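Teaching by Hand: A Conversation with Xóchitl Tovar

Xóchitl Tovar has directed the demonstration program at the Harumach Institute since it opened its second laboratory. Her group is responsible for recording people as they operate robot arms through everyday kitchen tasks, and for preparing those recordings so that other teams may train on them. She met with us on a Tuesday afternoon, between two recording shifts, to discuss how the work is organized and what she expects of the people who do it.

The program began modestly. Its first collection, completed with Higinio Barajas, held 800 demonstrations of a single motion. The current one stands at around 4,000 and covers 16 tasks, most of them built on ordinary dishes and play food. "We chose the kitchen for a practical reason," Ms. Tovar said. "Every operator already knows how to pick up a cup. I do not have to teach the task. I have to teach the controls."

Operators are trained in two methods. In the first, the operator holds the arm and guides it through the motion. In the second, the operator works from a station and moves the arm remotely. Ms. Tovar regards the first as the better introduction and the second as the better source of data. "When you guide the arm with your own hands, you learn where its joints want to go," she said. "But your hands are then in the recording, and your strength is in it too. Remote control gives us only what the arm did."

Cups and mugs take up a large share of the schedule. A mug may be taken by the handle, by the rim or around the body, and the operators do not agree among themselves on which is best.

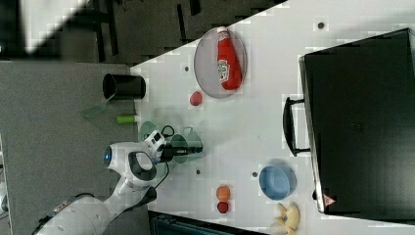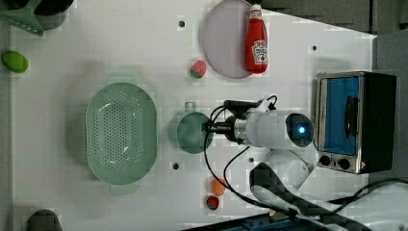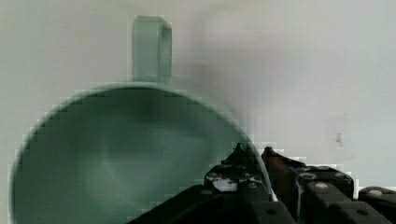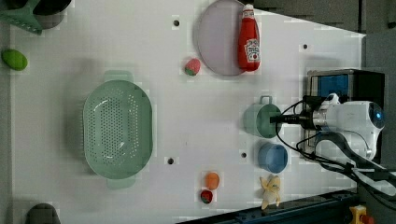
Work with mugs and bowls, at the Harumach laboratory.

"For some months we tried to settle the matter by rule," Ms. Tovar said. "Aurelio Quezada wrote a guide that told everyone to take the rim. The recordings became very tidy and the trained model became very poor. If a mug was turned a little, it had no other idea." The guide was withdrawn in February. Operators now choose their own grasp and are asked only to commit to it.

Hesitation is the fault she corrects most often. A new operator will approach an object, stop, back away and approach again, and a model trained on such recordings will do the same. Each operator therefore completes eight hours of practice before any recording is kept. Failed attempts are marked and stored separately.

Asked about the review process, Ms. Tovar referred us to Otakar Oravec, who oversees it. "I look at the wrist view first," Mr. Oravec said. "From overhead, a grasp can seem sound when one finger is well off its mark. I would sooner lose the recording than guess." Reviewers do not see the name of the operator.

The institute plans to extend the program to its Pokberg site, where operators will control the same model of arm over a longer network connection. Ms. Tovar expects the delay to trouble experienced staff more than beginners, who have fewer habits to give up. Training for the first group at Pokberg will be led by Mr. Barajas, and applications are handled through the laboratory office.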